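Bench notebook, July

Picking up from the last entry. The Kettunen walkers are all cleaned and sorted, so today was assembly and basing for the first 5, plus a test of the Imwood resin infantry next to them. Scale first, paint later.

The Imwood figures are sold as 10mm but they run tall. Foot to eye on the rifleman is closer to 11, and the officer is taller again on account of the cast-on rock he stands on. Next to a Kettunen walker the rifleman comes up to the knee joint. In the background book they should reach the shin armor. I can live with the knee. I can't live with the rock, so the officer gets sawn off it and pinned to a plain disc.

Sawing notes: the fine razor saw went through the rock fine but the resin is brittle near the ankles. Lost a toe on the first one. For the second I left 1 mm of rock under the boots and filed it down afterward on the flat file, wet. Much better. Do them all that way.
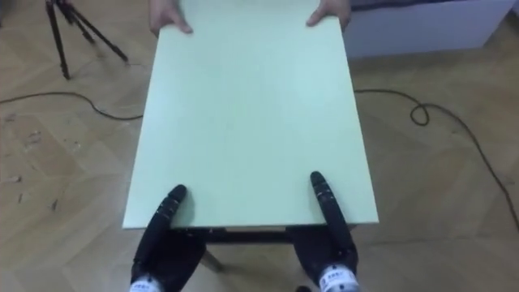 Walker legs next. The hip ball is a loose fit in the Kettunen sprue version and a tight fit in the older metal version, and I have both in the same box. For the plastic ones I put a thin smear of super glue on the ball, let it cure fully, then fitted it dry. That takes up the slack and the hip still poses. For the metal ones, two turns with a round needle file inside the socket was enough. Don't do more than that. The third one I overdid and it needed putty.

Pose plan for the squad:
Lead walker – left leg forward, torso turned to the right
Two gun walkers – standing square, both feet flat
Missile walker – slight crouch, knees bent, needs a pin through the left foot
Spare – undecided, keep the torso unglued

The missile racks are handed. The sprue numbers are wrong on the instruction sheet: part 47 is the left rack and the sheet shows it on the right. If you put it on as drawn, the hatch opens into the torso. I have marked this on the sheet in red for whoever builds the second box.

Bases are the Lirau hex ones, the thick kind. I tried the thin kind on the lead walker and the whole thing tips forward with the gun arm raised. A steel washer under the thick base fixes it completely. The washer sits in the recess with a drop of epoxy and the magnet sheet goes over the top of it. Infantry stay on the thin rounds, 3 to a base, since the rules only track the base and not the men on it.

Texture is fine sand over PVA, then a second thinned coat of PVA once it has dried. I skipped the second coat on last month's trees and they shed sand in the case every time they travel.

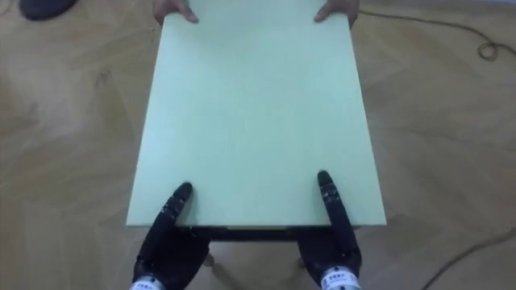

PRIMER AND COLOR TESTS

Ran the Banico gray primer on three scrap torsos: one plastic, one metal, one Imwood resin. Plastic and metal took it well. The resin beaded along the back plate even though I had washed it. Washed it again in warm water with dish soap and an old toothbrush, left it to dry and gave it a second pass, and it held. So the Imwood parts get two washes as standard from here on.

Sanded one torso with 1,000 grit between coats to see if it made any difference at this size. It doesn't. Skip it.

For the main armor I mixed three candidates over the gray:
A – olive with a little tan. Too dark at arm's length, all the panel lines vanish.
B – tan with a brown wash. Reads well but looks the same as the opposing force.
C – a pale green, mostly white, with a touch of olive and a touch of blue.

C is the one to carry on with. It needs a dark brown wash in the panel lines and nothing else on the large flat areas. Edge highlights got lost on it so I stopped after one leg. Wrote the ratio on the lid of the mixing pot: 6 white, 2 olive, 1 blue. Make enough for the whole force in one go, I never match a mix the second time.

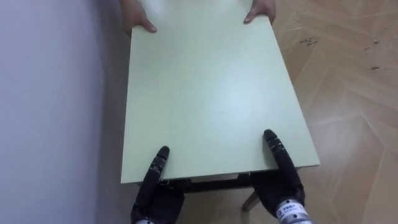 Still not settled is the matte coat. The Banico satin dries with a sheen that kills the scale effect on anything this small, and the flat one frosted on me last winter, probably from damp air. The green tabletop is a fair guide to what I want from mix C: a smooth, even, matte surface that still shows a soft bright patch where the light lands on it. Dead flat would be too chalky for armor plate. Next attempt is flat and satin mixed half and half through the airbrush at low pressure, on the scrap torsos first.

To do:
Pin the missile walker's left foot
Saw the remaining officers off their rocks, 1 mm left under the boots
Second wash on all Imwood resin
Order more washers and one more pack of thick Lirau hexes
Mix the full pot of C and label it
Check whether the spare torso will take the older metal gun arm, peg looks too wide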